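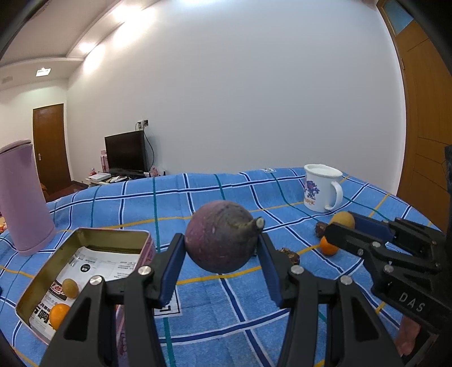

Yavuz Yurt reckons the closing detector is fine and it's my clocks that are rubbish. He said so before I'd even got my coat off, and then he said it again, more slowly, with a biscuit. I told him the clocks were perfectly good clocks and he ought to look at what he does with them, and that was more or less the tone of the morning.

So, 12 April 2018, and still on the alignment. I had a look back through this diary and I've been writing "nearly done with the alignment" for longer than I want to admit. Anyway. The problem is simple enough to say. Wilen takes a recording, works out when the fingers close on something and when they let go, and chops the whole lot into pieces the planner can use. With one hand it does that very nicely. With two it gets muddled, and the right hand's pieces come out as if it were living slightly in the past.

The beetroot is my favourite test for this (magenta down one side, a sort of grey-brown on the other, little stub of stem poking out) and Wilen hates it. It's round, so the fingers meet it early and there's no nice sudden stop in the opening width. Just a slow creep, and then the line goes flat and you have to decide where "holding" begins. I'd say it begins when the pads are both on it. Wilen says it begins when the width hasn't changed for 4 samples running, and 4 samples of a slow squeeze can come true far too soon if your hand happens to pause. Mine does. I pause constantly, I've discovered, I must be the most hesitant person ever to pick up a vegetable.

Went through the whole batch after that, all 179 clips, with the width for left and right drawn one over the other. I should have done it weeks ago! You could see it by the tenth or so. The two lines have the same shape, but the right one is shifted by 100 milliseconds, over and over, the same amount every time. Things that drift are a misery. Things that are wrong by the same amount every time are a present.

I took the plot to Yavuz feeling smug and he looked at it and said, well, that's your clocks, then. Which, annoyingly, was fair. Except it wasn't quite the clocks! The stamps are right when they're made. It's the bit afterwards, where Montecinos collects both streams and puts them on the same grid. I'd given the left one a buffer and the right one a buffer inside another buffer, left over from when the second hand was being added in a hurry. By me. The comment next to it says "tidy this up", also by me. I tidied it up.

After that the right hand behaved, and I ran the small fruit through again. Those are still poor. The orange ones come out all right, but the wrinkled brown things lying on the blue plaid cloth are a pain for the perception side, and it loses them altogether once a black finger tip is anywhere near. I think the mask for the gripper is too generous. It's been padded out by hand so many times that it eats whatever is between the fingers and a bit of what's behind. Shrinking it helps the fruit and then you start getting bits of linkage labelled as food, so there we are. I left it halfway and wrote down both numbers, and I'll look at it with fresh eyes.

The checks on the cloth did fool the tracker once, by the way. It locked on to a crossing of two stripes and was very sure of itself. I've saved that clip under a rude name.

Ayten Bilgin rang after lunch about Plillside. She wants the planner to take both hands as one plan and not as two that politely wait for each other, and I agree with her, only I don't want to start until the pieces going in are the right pieces. At the moment it'll plan a lovely reach to the tin with one hand while the other is meant to be holding still, and then the holding hand gets its own tiny plan to go nowhere, which takes just as long to work out as a real one. We talked about that for ages. Her idea is to treat "stay put" as a limit on the other arm's plan and not bother solving for it. I like it. I said May and she said May had better mean May.

What else. Changed the viewer so it steps at 100 samples a second and doesn't skip when you hold the arrow key down, and put the width line under the picture where you can read it. Also fixed the colours, as left and right were two blues and I couldn't tell them apart after four o'clock. Left is orange now. Yavuz says it's ugly and has already asked me for a copy.

Sent the batch off to Skotunholm with the corrected offsets and a note saying please bin the old ones. They won't bin the old ones. I've put the word "aligned" in the folder name and I'll have to hope.

Tomorrow: the mask again, and find out why three of the clips have no release at the end. I have a feeling it's me stopping the recording before letting go. Must remember to open the fingers first.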